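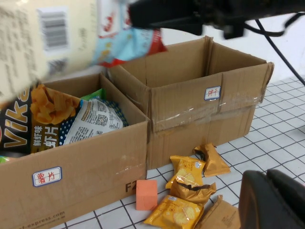

Falton Junior Football: progress report to the Rasen Sports Fund
Oct 18, 2019

Period covered: start of season to date

Pitches
The lower pitch at Castillo Road was reseeded over the summer and has been in use since the second week of September. Drainage at the far goalmouth is better than last year but still slow after heavy rain, and we lost 3 home fixtures in the period. All have been rearranged. The top pitch has had no work done on it and none is planned under this grant.

Teams
We entered under-9, under-11 and under-13 sides in the league as set out in the application. The girls' under-11 side has not yet been entered. Training numbers are good but too few players were registered by the deadline, so they are playing friendlies until the spring. The under-13s have had a hard start, mostly against clubs with older squads, and won their first match at Luvis last week.

Coaching
Two parents have finished the first coaching course and a third is booked on the next one. Goalkeeper training now runs as a separate session for 20 children before the main one.

Spending
Of the equipment budget, £700 has gone on two sets of portable goals and £200 on balls and bibs. Receipts are attached. The goals came with the wrong net clips and the supplier is sending replacements at no charge. Referee fees are being met from subscriptions, as agreed.

Next period
Order winter training tops once sizes are in. Confirm floodlight hire at the school. Enter the girls' side for the spring league. We would like to move what is left of the line marking money to floodlight hire and ask for your approval before the next payment is due.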